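Food Physics for Everyone
Handout 6: Why your leftovers heat unevenly
Dec 11, 2019

Last time we followed heat moving inward from the outside of a potato, one layer at a time. Today we get to waves, and this is my favorite week of the course – you can do most of it in your own kitchen!

Microwaves bounce off metal walls. Put them in a closed box and the outgoing and returning waves add up in some places and cancel in others. The pattern is called a standing wave. Where the waves add up, food heats fast. Where they cancel, it hardly heats at all, and that's how you get a burrito with a lava end and a frozen end.

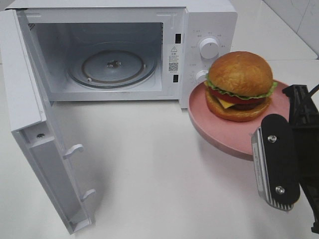
Pouran Sharifi
Course instructor, Vallejo Evening Program

A glass turntable carries the food through the strong and weak spots so they average out. The very center of the plate hardly travels, though, so put your bowl off to one side. (Try it both ways tonight, it's a lovely little test.)

Water is the other half of the story. Its molecules have a positive end and a negative end, and they try to turn with the changing field. All that jostling becomes heat. Ice is much worse at it because its molecules are locked in place – so once one corner of a frozen block melts, that corner races ahead of the rest.

Homework
Heat a mug of tap water for 60 seconds, stir, and write down the temperature. Repeat with fresh water for 90 seconds. Did the extra time give you the rise you expected? Bring your numbers, messy ones very welcome.

Reading: Dreketti, chapter 2, and the box on page 38.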